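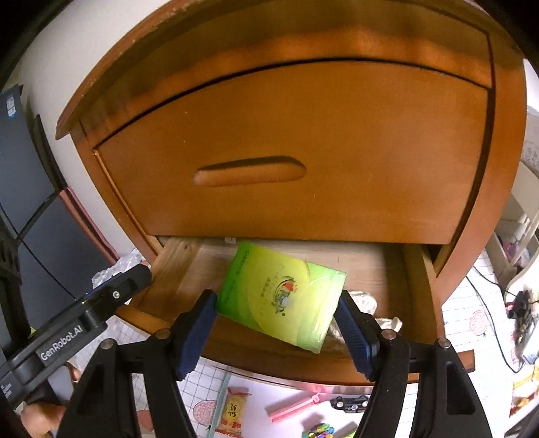
Page last changed: Tue 15 June

Grilum drawer runner kit, reviewed

I have been sent three links to the Grilum kit since January, each with a note along the lines of "you hate drawers, try this." I don't hate drawers. I hate old drawers that stick, and I've spent more evenings than I'd like rubbing candle stubs on wood that other people would have put out on the curb. So I bought the kit with my own money and fitted it to a bedroom dresser with a lower drawer that had to be pulled with both hands and a foot against the frame.

The kit comes in a flat cardboard sleeve. You get two lengths of slick white tape, a small tub of wax, a folded sheet of sandpaper and a plastic scraper. There are also 4 nylon tacks, which the leaflet calls glide points. The leaflet says the job takes "minutes." It doesn't say how many.

I started by pulling the drawer out and turning it over, and if you own anything made before flat-pack you should do the same before you buy a thing. Most stuck drawers are stuck for a boring reason. The bottom edges of the sides have worn down unevenly, or the strip they ride on has a groove in it, or somebody painted the inside. Mine had the first two. The left side had lost enough wood that the drawer sat crooked and bit into the frame every time it went past the halfway mark.

The Grilum tape is meant to deal with this. You clean the runner, sand it, stick the tape down, wax the drawer side, and push it home. The tape is decent. It's thicker than the Noso stuff I tried last year, and it didn't curl up at the ends on the first day. On a drawer with light wear I can see it doing everything the box promises.

But it doesn't fill a groove. It bends down into the groove, and then you have a slippery groove. My drawer went from sticking to sliding crookedly, and for the first week I took that as progress. Then the tape on the worn side began to creep forward. By the end of the second week there was a little white tongue of it poking out under the drawer front.

I wrote to the company. A reply came from Signe Solheim in customer support, polite and quick, telling me to build up the runner with wood filler before taping. That's good advice. It's also nowhere in the leaflet, and the kit has no filler in it. If you have to go out and buy filler, a filler knife and a clamp, you have bought most of a proper repair and paid extra for some tape.

The wax I have no quarrel with. It's hard, it doesn't smell of much, and it goes on without crumbling. I used it on a kitchen drawer that only needed a rub and got a good result. So does a plain white candle, and I had one of those already.

The scraper is useless. It flexed on old wax and did nothing to old paint. I used a putty knife.

The glide points are the part I'd warn people about. They are tacks, and you hammer them into the front rail so the drawer bottom rides over them. On solid wood that's fine. On a thin rail, or one with a split already started, you can do real harm, and all the leaflet has to say is "tap gently." My neighbor Deok-su Kwon, who has repaired more chairs than I have sat in, looked at them and put them back in the bag. I fitted two on a scrap rail first, split it on the second, and left the dresser alone.

What I did in the end was glue a thin hardwood strip along the worn runner, plane it level with the good side, and rub both with wax. It took an afternoon, mostly waiting for glue. The drawer now opens with one hand. None of the tape is left in there.

A few readers asked how it compares with the Clikutent kit. I borrowed one from Soon-im Cho and tried it on the top drawer of the same dresser. The tape is thinner and I wouldn't bother with it, but the leaflet is far better. It has a page on checking for wear, with a simple test: set the empty drawer on a flat table and see whether it rocks. If it rocks, the leaflet tells you to fix that first. Grilum should copy that page.

Who should buy the Grilum kit? People with a newish drawer that drags a bit, no tools, and no wish to own any. Even then I'd try a candle first. If your drawer is crooked, loose in the joints or swollen from a damp room, tape won't help it. A swollen one may come right by itself when the weather dries out, so don't sand it in the wet months or you'll have a rattle all winter.

Good: the wax, the thickness of the tape, the reply from support.
Bad: the scraper, the glide points, the leaflet, the word "minutes."
Score: 2 out of 5

Comments

Hwa-young Min
I had the same creeping tape, on a desk. I blamed myself for not sanding enough. Did yours leave glue behind when you pulled it off?

Reply from the author
A lot of it. Rubbing alcohol and an old rag got most of it up, but test that on a hidden spot if your runners have any finish on them.

Martim Quintela
A bit harsh on the scraper. It's fine for getting crumbs out of the back corners.

Reply from the author
I'll give it that. The score stays where it is.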